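Jasitero Paleontology List — Archive
January 4, 2021
Posted by the list editor, Visser Collection

Subject: Re: Resin pieces from the Brukavis pit, first results

Several subscribers asked for an update on the Brukavis material, so I'm answering to the whole list. The original question is quoted below for those who joined after August.

> I read in the last newsletter that the Visser Collection had taken in
> a large lot of fossil resin from Brukavis. Is it known yet how old the
> resin is, and has anyone looked at the insects? I work on fungus gnats
> and would like to know if there are enough of them to justify a visit.
> I would also like to know how the pieces are being cleaned. The last
> lot I saw from that pit had been polished with something that left a
> haze, and the wing veins couldn't be read.

The lot came to us in August and holds 3,223 pieces. Most are small and most are empty. Of the pieces sorted so far, 218 have at least one animal or plant inclusion that can be placed in an order or better. The rest contain bubbles, bark dust, or plant hairs, and we have set them aside without cataloging them one by one.

Age is still open. The resin was found loose in a sand layer and was clearly moved there by water, so the age of the sand only tells us the resin is at least that old. There is a lignite seam under the sand that might be the source. We have pollen samples from the seam out for study and no results yet. Please don't cite a date for this material until we have one. I have already seen a figure repeated on a dealer's page and it did not come from us.

On the insects: flies make up more than half of the identified inclusions, and fungus gnats are the largest group among the flies. Eighteen of them are complete enough to show the full wing. The others are missing the head or the tip of the abdomen, or they lie against a fracture that blocks the view from one side. There are also a few beetles, some springtails, and nine mites, one of them attached to the leg of a midge. That midge is the piece I would most like a second opinion on. The attachment looks natural to me, but a mite can drift against another animal in soft resin and end up in the same position.

Cleaning is done with water and a soft cloth only. For pieces that need a window, we grind by hand on wet paper and finish with a plain felt pad. The haze on the earlier lot probably came from an alcohol-based polish, which attacks the surface of this resin within minutes. We tested it on an empty piece and got the same result.

All of the 218 are being photographed from two sides and the files will go into the Zustent database. Records will have a catalog number, weight, and a provisional identification. Please treat the identifications as provisional. They were done under a low-power microscope and I expect some of them to change.

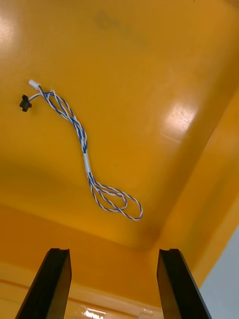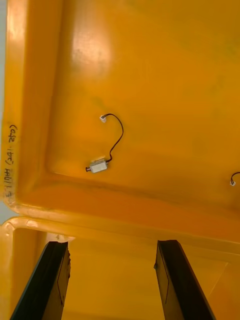
A reply from another subscriber came in before this went out, and I'm including it with permission. The writer thinks we should hold back part of the empty material for chemistry before any more of it is ground or traded, and says that infrared spectra from a dozen clean fragments would at least show if the Brukavis resin is one type or a mixture of two. The same message points out that the lot has both clear yellow pieces and cloudy red ones, and that the red color may only be weathering.

I agree with the first point and we have stopped trading the empty pieces. On the second, the red pieces we cut were yellow inside, all but one. That one is red all the way through and I have no explanation for it yet.

Visits are by appointment once the building reopens to outside researchers. Until then we can mail up to five pieces at a time to institutions that already have a loan agreement with the collection. Gnat workers should send me a list of the characters they need to see, and I will choose pieces that show them. I won't send the midge with the mite by mail — it has a crack running close to the inclusion.

Contact: list editor, Visser Collection | © 2021 Jasitero Paleontology List | Back to top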